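The Case for Setting the Table

The dining service at Ordale has considered replacing its place settings with wrapped cutlery. This office advises against it. A fork laid beside a tray tells a guest that a meal is expected and that time has been set aside for it. Of the 206 places served each day in August, few required more than two utensils. The labor is modest and should be kept. 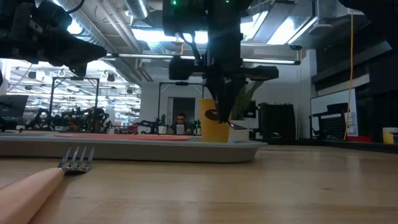
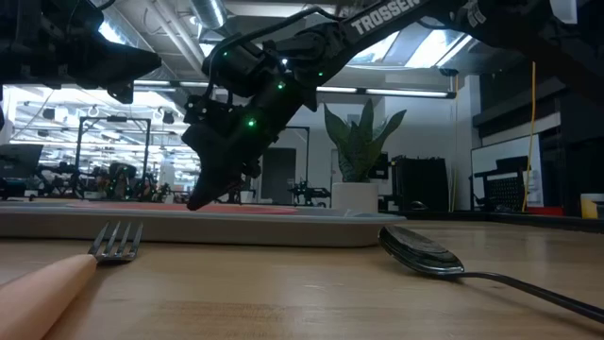

Fork and tray on a light wood tabletop, both views.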